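Saltel Parish Hall and Church -- safety walk-round before First Communion
Checked 4/14/13 by Hernán Ayala. Comments in full where an item is not a plain yes.

1. Main doors open fully and are unlocked during Mass: Yes.

2. Side door (Chávez Street) clear: No. Flower stands stored behind it again. Moved on the day. They need another home before the communion Mass, when the side aisle will be full.

3. Seating within the limit: Yes. The limit is 297 with the gallery shut. We have 69 seats reserved for families and the rest is open.

4. Candles: Partly. The children's candles have card drip guards but four were loose. Sleeves and veils must be kept well back from the flame, so light them from the side and leave an arm's length between children.
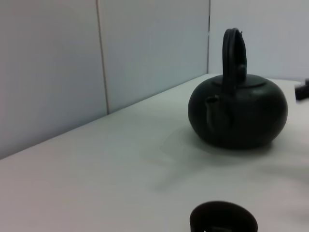

The paschal candle stand rocks slightly on the carpet edge. Move it forward on to the stone and check it again after the rehearsal.

5. Fire extinguishers: Yes, all in date until September. The one in the sacristy has a coat hook fitted over it. Take the hook down.

6. Altar steps: No. The tape on the second step is lifting. Children in new shoes slip here every year -- replace the tape, don't press it back down.

7. Hall kitchen: Yes. Urn lead is short and kept off the worktop edge. Hot drinks to be served from the hatch only.

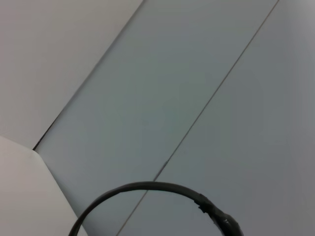 Eusebio Lozano asks whether the hatch rule can be relaxed for older parishioners, as some of them cannot stand in the queue. Agreed, if an adult carries the cups on a tray and no children are let through while it is done.

8. Heaters: Partly. The Sorker heater by the font was serviced, the Birnuder one has no label. Leave it off until it has been seen to.

9. First aid box: Yes, but only three plasters left. Restock.

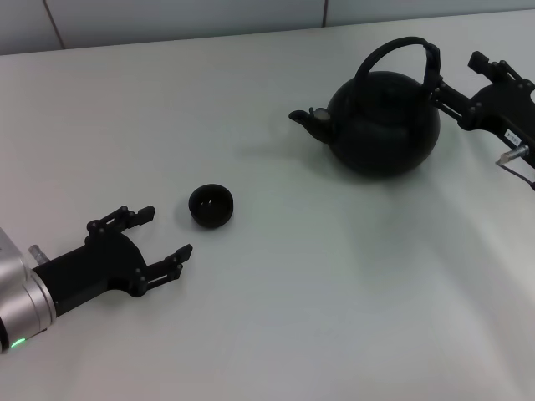
10. Car park and drop-off: No. Cones missing from the hall side. Cars were reversing past the gate as families came out. Borrow cones from the school and ask drivers to leave by the lower exit.

Items 2, 6 and 10 to be checked again at the rehearsal.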